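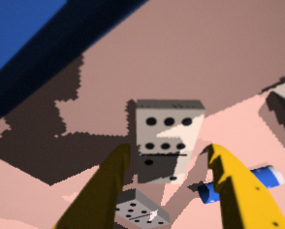 Kamlesh Dhillon objected, on reading an early draft, that remote control in simulation teaches people to drive the simulator and tells us little about showing a task to a robot. We took the point seriously, and it shaped the comparison below.

Print this page | E-mail this article

4.2 Demonstrating the sorting task

Operators controlled the simulated arm through Nishad, our teleoperation layer, using either a hand-held leader arm or a keyboard. The task was to pick small objects off a table and place them in a divided bin. Eleven operators took part, and each used both devices in a shuffled order. Two had handled a leader arm before; their recordings were kept in a separate set.

We were delighted by how quickly people settled into the leader arm! By the third session most had stopped pausing above an object to line up the fingers, and their paths became smoother and a good deal shorter. Keyboard paths stayed boxy throughout, with long stops between one axis and the next. Policies trained on the two sets picked up these habits very faithfully.

We use cookies to remember your reading preferences. Accept | Manage settings
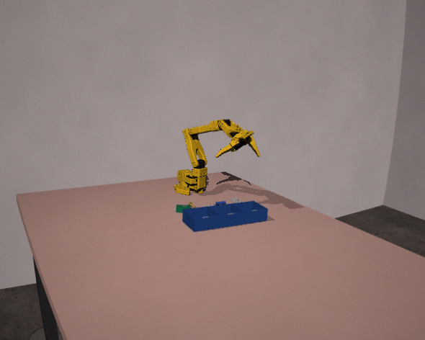
Figure 3. The simulated arm and the three-compartment bin, with small objects on the table.

The pauses matter more than we had expected. A policy trained on keyboard recordings would hover over an object for nearly 2 seconds before closing its fingers, even when it was already well placed. Trimming the idle stretches helped, but it also removed small corrections that the policy needed. Yevdokiia Skoryk's labelling scheme, added in March, keeps those corrections by marking any change in finger opening as deliberate. It's a lovely, simple fix, and we have since applied it to every recording in the Ereo set.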